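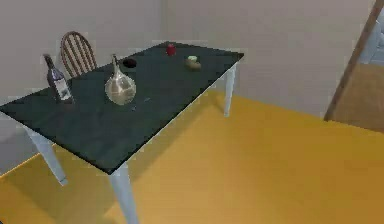
Guest Help > Resorts > Hurndale Lodge

Frequently Asked Questions: Hurndale Lodge at Gutadstead Park
Updated March, Guest Information Office

When may reservations be made?

Reservations open on the first Friday of each month for stays up to 12 months ahead. A deposit of $200 is due at booking and is applied to the final balance.

What is included in the room rate?

The rate covers lodging, breakfast in the Simholm Dining Hall and park admission for each registered guest. Lunch, dinner and ticketed evening shows are charged separately.

What is the difference between a room and a family suite?

Standard rooms sleep up to four guests. Family suites have a separate sitting area and sleep up to six. Cribs may be requested at no charge and are subject to availability.
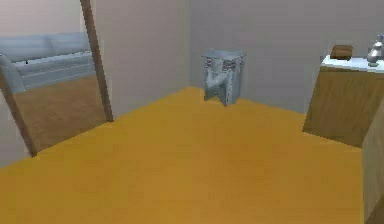 Requests for adjoining rooms should be made at the time of booking. They are noted on the reservation but cannot be guaranteed.

Do lodge guests receive early park entry?

Yes. Registered guests may enter through the Hurndale Gate one hour before the general public. Early entry applies to the Simholm Harbor area and the Kasprzak Railway only. Other areas open at the regular time.

Are there age requirements?

At least one guest in each room must be 18 or older. Children under 13 must be accompanied by an adult in the pool area and on the shuttle.

What is the cancellation policy?

Deposits are refunded in full when notice is received at least 13 days before arrival. Later cancellations forfeit the deposit. Date changes are permitted once without a fee, subject to any difference in rate.
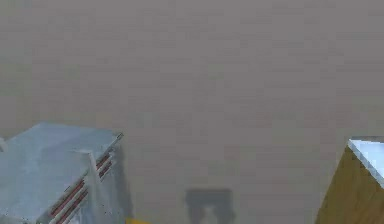 Hurndale Lodge, Gutadstead Park

Is parking available?

Parking is free for one vehicle per room. Oversized vehicles must use the north lot.

We use cookies to improve your visit to this site. Accept | Manage settings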